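Ticket 505: arm stops partway through the memory step, open day cell
Opened by: Doğukan Aydoğan
Queue: Hurard workshop, demos
Status: closed, with one leftover (see the end)

Writing this up while I still remember it, so forgive the rambling. This is the PC teardown and rebuild cell we run for the August open day, the one with the desktop tower lying on its side and the gray tray next to it. Visitors come in groups, we run the sequence, people ask whether it can fix their laptop, and off they go to the coffee.

What happened: first group of the morning was fine. Second group, the arm picked a memory module out of its holder, started across toward the board and just stopped in the air. No bang, no drama. The Cludik panel said "path tolerance exceeded, code 218" and wanted an acknowledge. I acknowledged it, it moved a tiny bit, and it threw 218 again. I had a lot of kids staring at me by then, so I sent the arm home and ran the hard drive part of the demo instead (they liked it better anyway!).

9:40. Restarted the Cludik controller. Came up clean, homed clean, did the drive clean. Memory step stopped in the same spot. So it wasn't a random hiccup, which I was sort of hoping for.

9:55. Checked the obvious stuff. Air was fine, gripper opened and closed on command, nothing jammed in the fingers. Reseated the connector on the gripper anyway because I always do. No change.

10:10. Ran the memory step with the speed override way down. It got all the way over and lined up with the slot, no fault. Back to full speed, 218 again. Now we're getting somewhere. I called the Toprak desk and got a very patient person who asked me what payload was set for the gripper. I said whatever it always is. She asked me to go look. Fair enough.

10:25. Payload was set to 300 grams, which is the value for the old gripper we took off before the summer. The one on there now is heavier. I don't know how it passed our dry runs, except that we did all of those slow so people could follow along — and slow is exactly where it doesn't complain. Put in the right value from the Billiron gripper sheet, saved it, reloaded the program.

10:40. Full speed, memory step, no fault. Ran it 4 times in a row, all good. I also had it pick up a card and hold it over the tray for a while to see if the wrist would sag or drift, and the position readout stayed put.

Second problem, found while fixing the first one. With the new payload in, the arm settles a hair lower than it used to at the pick points, and the fingers were brushing the edge of the memory holder. I retaught both memory picks and the CPU pick. Left the hard drive alone, it has plenty of room. If anyone loads the backup from before today, you'll get the old points AND the old payload, so please don't. The good copy is the one with 505 in the name.

Third thing, not really a fault. Somebody from the third group wanted to know why the arm waits so long before it goes into the case. That's me, I put a pause there so I can talk. I cut it in half after lunch and the whole run feels a lot less sleepy. If you present tomorrow and you're a talker, it's the "wait_speak" value at the top of the program.

The afternoon groups all got the full sequence with no stops. One gentleman stayed through two runs and asked excellent questions about the slots, way better than the ones I'd prepared for.

Leftover: we need a line on the gripper change sheet that says to update the payload on the panel. I'll add it, but whoever does the next swap please check that I really did.

Tray and open tower in the open day cell:

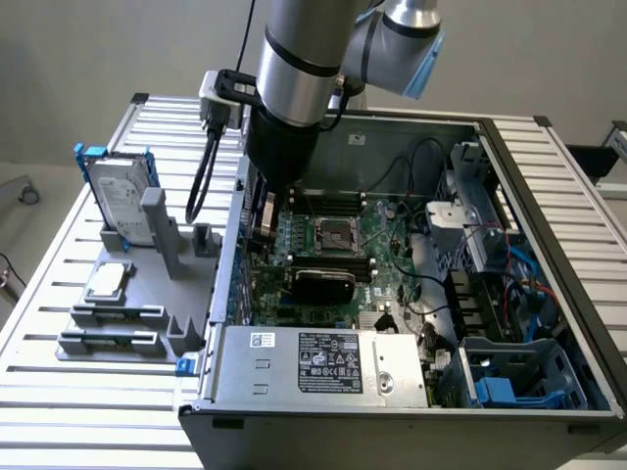
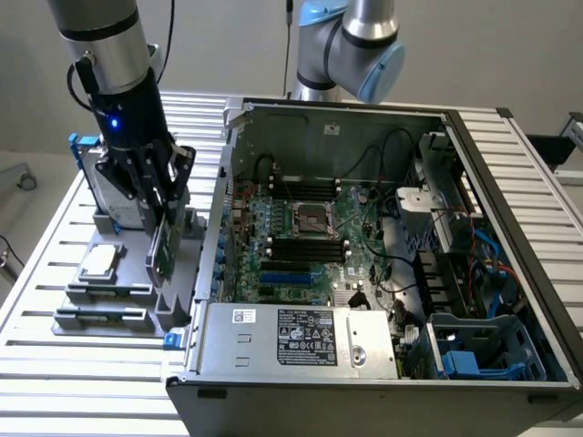 Does the payload have to be changed every time the arm picks up a different part?

Not for the parts in this demo. They're light next to the gripper itself, so the gripper value plus a small allowance covers all of them. If you put on a different gripper, or want to lift something like a whole power supply, enter a new value before you run at full speed.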